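Section 4: Setting up the CPU handling cell

Revised 2018-01-31 by Flora Moncrieff, to go with the loan unit of the Rukura kit. Read it beside the supplier's own booklet — the booklet is cheerful and leaves a good deal out. Where the two disagree, follow these notes until Herath sends us something better.

The kit is sold as able to move a processor between a parts fixture and a motherboard socket "with no special skill needed". We don't accept that yet. Somebody who has never seated a processor by hand should not be teaching an arm to do it.

## 4.1 Placing the computer and the fixture

1. Switch the arm off at the wall. The pause button on the handset does not cut power, whatever the quick-start card suggests.
2. Unplug the computer, take off its side panel and lay it on the slatted platform with the open side up.
3. Put the grey printed fixture on the platform to the left of the computer. Leave room for a hand between the two.
4. Open the socket fully. The bracket and lever must be clear of the contacts before the arm is powered.
5. Tie back any cable that crosses the path from fixture to socket. The booklet says the arm "works around everyday clutter". It worked around nothing in our trial, and it will happily drag a drive cable along with it.
6. Set the processor in its square pocket on the fixture, metal side up, and check that it sits flat.
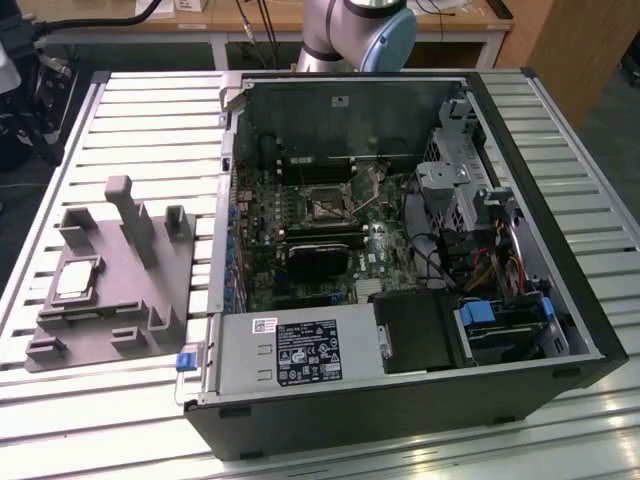
## 4.2 Teaching the pick-up

**Caution:** keep the speed at 15 per cent or lower for the whole of this part. The handset goes back to full speed each time it is restarted and gives no warning.

1. Power the arm and wait for the steady light on the controller.
2. Choose *Teach*, then *Pick*. Ignore *Auto Find*. On our unit it picked the wrong corner of the pocket often enough that we stopped using it.
3. Bring the closed fingertips down over the fixture by small jogs. Stop well short of the metal.
4. Look from the side as well as at the wrist camera picture. The wrist view flattens height badly, and fingertips that seem to be clear of the chip may be touching it.
5. Back off, open the fingers, and line them up with two opposite edges of the processor. The raised guides hold the chip square, but they also leave little room for the fingertips.
6. Save the point, then run it eight times with a scrap processor before using a good one.

Note: Cavilus, who sell the kit here, claim that a taught point "stays taught". It may do so on their bench. Ours had to be taught again after the platform was wiped down, so check it every time anything has been moved.

If the fingertips land on a corner, do not nudge the fixture to suit the arm. Teach the point again. A fixture moved by hand will be wrong in some other direction by the next run. 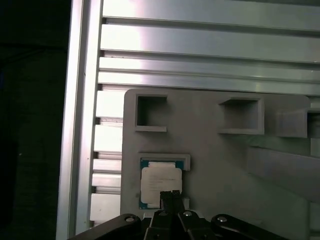 Mohammed-Awal Agbeko disagrees with the warning about *Auto Find*, and writes that it behaved well for him once the overhead light was turned down and the bare metal stopped shining into the lens. He would keep it in the procedure as a second choice, with the light level written on the job sheet.

I have left the warning in. A buyer who reads the sales sheet will expect the thing to work under ordinary office lights, and nowhere does the sheet mention dimming them. His point about glare is a fair one all the same, so try a lower light if the camera picture is washed out.

## 4.3 Carrying the processor to the socket

1. Close the fingers on the edges of the processor at the lowest grip setting that will lift it.
2. Raise it clear of the fixture and hold for a slow count of five. If it tilts, put it back and start again from 4.2.
3. Move across to the computer on the taught path. Keep one hand on the stop button.
4. Stop with the processor beside the socket, above the level of the memory slots.
5. Check the socket. If a protective cover is still in it, take it out now, with the arm stopped. The Rukura software has no step for this and will carry on as though the contacts were bare.
6. Compare the corner mark on the processor with the mark on the socket by eye. The software does not check which way round the chip is.

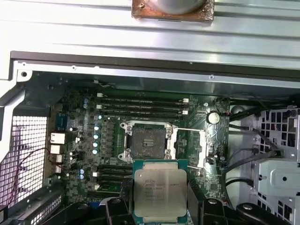 *Fig. 3. Xeon processor held in the gripper near the open socket, with the socket cover in place.*

**Caution:** do not let the arm press the processor down. Lower it until it is just above the contacts, stop, and finish the seating by hand. The supplier's figure of 200 placings without a bent contact comes with no test report, and we have asked for one.

## 4.4 Before you sign for the kit

- Ask which socket types were tested. The answer we had was "most".
- Ask for the price of spare fingertips. They are not in the Wovness parts list, although the booklet says to order them there.
- The free support runs until the end of March. After that it is charged by the call.
- Log at least 100 pick-ups of your own, failures included, on the sheet at the back of this guide.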